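**Finish for a small desk organizer?**

Wood, dark along the cut edges. I want to put a finish on it and keep those edges dark.
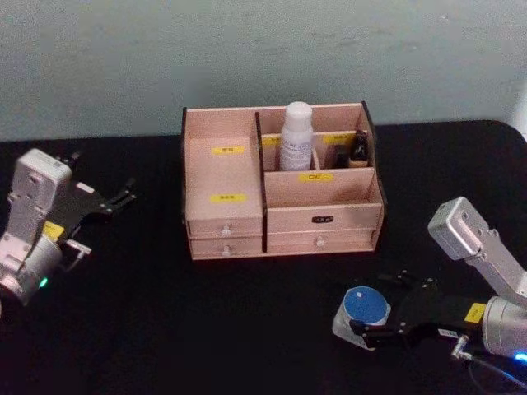
### Replies

**ayanda_vdm:** Wipe-on poly, 2 thin coats. Sand lightly in between. Peel the yellow labels off first.

**matlala_s:** I wouldn't use poly on something that size. It pools in the corners of the compartments. Paste wax is enough for pens and mail.

**ayanda_vdm:** Wax won't stop a coffee ring. Mine has had poly on it since May, no pooling. Use less on the rag.

**C. Onsri:** Either works. If the edges are laser cut, wipe them down before you start or the soot smears onto the faces. Shellac can lift it too.

**matlala_s:** Agree on the soot. Still say wax.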